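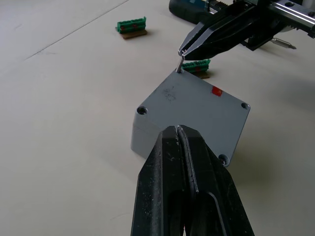
Gray plastic enclosure with a flat lid, on the table

Subject: Re: [mernusitz-weather] Moving the station, and is it worth a new box?
List: Mernusitz Backyard Weather

On a July evening, a new member wrote:

> Hello all, I've been reading along for a few months and finally have a
> question of my own. My station has been on the porch rail since I bought
> the house and I know, I know, that is a terrible place for it. In the
> afternoon it reads as if I lived in a pizza oven. I would like to move it
> out to the back fence or maybe a pole near the vegetables.
>
> My questions are these. How far from the house is far enough? Do I need
> a weatherproof box for the logger, or will a plastic food tub do? And what
> about the old readings? I have 1288 of them typed into a spreadsheet and
> I'd hate to throw them out, even if they are pizza oven readings.
>
> Also my rain gauge is a Multari and it seems to read low next to my
> neighbor's. Is that me or the gauge?
>
> Thanks for your patience with a beginner.

First of all, welcome, and please don't apologize for asking! We have all had a station on a porch rail. Mine was on the side of the garage, right above the dryer vent, and for an entire winter I told everyone at work that we lived in a warm spot. I had a theory about the slope and the creek and everything. Then I did a load of towels while I was watching the display.

I'm going to take your questions a little out of order, and I'll ramble, so get yourself something cold to drink.

The move itself

The usual advice is to get the thermometer well away from anything that soaks up sun and gives it back, and in a yard that mostly means the house, the driveway, and that lovely stone wall you mentioned last month in the thread about tomatoes. If you have a big flat field, wonderful, put it in the middle and send us a picture of the cows. Most of us have a regular backyard with a shed in the wrong place. I would pick the grassiest open spot you can stand to mow around, and then live with it.

Before you dig a hole for a pole, try this. Take a cheap kitchen thermometer, one with a little shade over it (an upside-down white plastic plant saucer works nicely), and hang it on a broom handle in the spot you have in mind. Leave it for a week or so and write down what it says when you take your coffee out in the morning and again at four in the afternoon. Then do the same at the back fence. You may find that the fence is every bit as bad as the porch, depending on which way it faces. Mine faces southwest and is painted dark brown, and it was hopeless.

Height matters too. Around head height for a grown-up is what most people here use for temperature. Wind wants to be a lot higher, and rain wants to be lower, so you end up wishing for three poles. I have two and a fence post. My spouse calls it the fleet.

If you're up on the ridge side of town, as I think you are, you'll also want to think about cold air draining past you at night. I'm at 2965 feet, a hair under the sign on the So road that says 3000, and on still, clear nights the bottom of my yard is noticeably colder than the top. Neither one is wrong! You just have to decide which one you mean when you say "my yard," and then leave the thing alone for years and years, which is the hard part for people like us who enjoy fiddling.

Boxes, tubs, and what gets into them

I have used a food tub. I have used several food tubs, in fact, and a cookie tin, and for one embarrassing season a zippered sandwich bag inside a birdhouse. The tubs do all right for a summer. The trouble is that the lids go brittle in the sun, and one morning you pick up the lid and the corner stays in your hand.

A plain plastic electrical enclosure from the hardware store is money well spent, and they aren't expensive in the small sizes. Get one size larger than you think you need. You will want to fit the logger, the batteries, a loop of slack wire, and your own fingers, and it's the fingers that people forget. Bring the cables in through the bottom, with a little dip in each one outside the box so that rain runs down to the low point and drips off there. I put a pinch of steel wool around my cable hole one year to keep out ants and it rusted into a sort of orange biscuit, so don't do that. A dab of the putty plumbers use has worked much better, and it peels off clean when you want to get back in.

Don't try to seal it so tight that nothing can breathe. Air goes in and out as the day warms and cools no matter what you do, and the damp comes along with it. A very small hole in the underside, with a scrap of window screen glued over it on the inside, lets things even out. I also keep a packet of those drying beads in mine, the sort that comes with new shoes, and I swap it at the change of the clocks when I do the smoke alarms.

As for where to mount it, the north side of the pole if you can, and low enough to open without a stepladder. I promise you that you will be opening it in the dark at some point with a flashlight in your teeth.

On cable, I ran 53 feet from my rain gauge to the logger and had nothing but strange little phantom showers until I moved the logger closer. If yours is wireless you can skip this paragraph and feel smug. 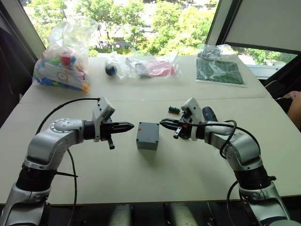
The Multari gauge

I have the same one, or its older cousin, and I'm fond of it. Before you blame it, check three places. Look for a spider in the funnel. Look for a maple seed in the spider. And put a small level across the top of the rim, then turn it a quarter way and check again, as these posts do lean after a wet spring.

If all of that is fine, do a slow pour. Measure out a known amount of water into a jug, and let it trickle into the funnel over half an hour or more through a paper cup with a pinhole in the bottom. Pouring it all in at once will fool you. The little bucket inside can't keep up and you'll think it's reading lower than it is. Do the pour a couple of times and see whether it comes out the same. A gauge that is steadily a bit low is easy to live with, you just note it down. One that is low one day and high the next has something loose or dirty in it.

And your neighbor's gauge may be the odd one. Where does it sit? If it's under the eaves or near a tree that drips, it could be collecting a good deal more than fell from the sky. I would ask very sweetly if you can set a plain straight-sided glass next to each one during the next rain. We had quite a falling-out on this list years ago over two gauges on either side of one hedge and I'd like to see you avoid that.
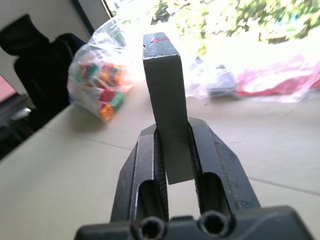 Tall gray block, held upright

Your old readings

Please, please keep them. All 1288. Porch readings are still readings, they just tell you about the porch. What I would do is make a fresh sheet for the new location and never paste one into the other. At the top of the old sheet, write a few plain sentences for whoever opens it later (probably you, having forgotten everything): what the instrument was, where it was, which way it faced, what was behind it, and when you stopped.

If you can possibly run both spots at the same time for a while, do. A full month is good and a full year is heaven. Borrow a second thermometer if you need to. There are a couple of spares in the list's lending box, and the only rule is that you send it back with fresh batteries. Running the two side by side will show you how warm the porch reads on a sunny afternoon compared with a cloudy one, and I think you'll find the nights were much better than you feared. The early morning lows off my garage wall were quite respectable as long as the dryer was off.

Some folks here use Stiltero for keeping it all straight. I do, these days, after a long time with paper notebooks. It lets you give each location its own name and it will nag you when there's a gap. The import is picky about dates, so put the year first and save yourself an evening. If you're happy in a spreadsheet, though, stay in your spreadsheet. The notebook people on this list have the best records of any of us.

Oh, and you asked how far from the house is far enough and I see that I never gave you a straight answer. The old rule is to stay twice as far from a thing as the thing is tall, and four times is better. For a two-story house that may put you in the neighbor's beans. Do what you can, write down what you did, and send us your coffee-time numbers from the broom handle when you have them. I'd love to see how the vegetable spot compares with the fence, especially on the clear nights.

One last item for everybody else while I have you: the frost map from last winter still has a blank patch along the lower end of the So road, between the bridge and the feed store. If you live down that way, or have a cousin who does and who wouldn't mind a thermometer on a stick, please write to the list.

Warmly,
the two poles and a fence post, ridge side

--
Mernusitz Backyard Weather
To leave the list, send a message with the word "leave" in the subject line.
Please trim quoted text when you reply.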